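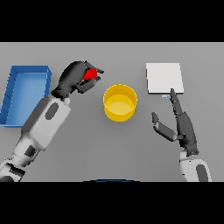

4.2 Checking the table layout in the simulator

1. Load the Brandik table file and switch to the top view.
2. Check that the blue tray is on the left, the yellow container in the centre and the white square on the right.
3. Close the left hand on the red object. Keep the right hand open.
4. Run the slow cycle 6 times.

Note: the tray and container must be empty at the start.

Caution: if a finger touches the rim, stop the run – error 394 will not clear until both arms are sent home.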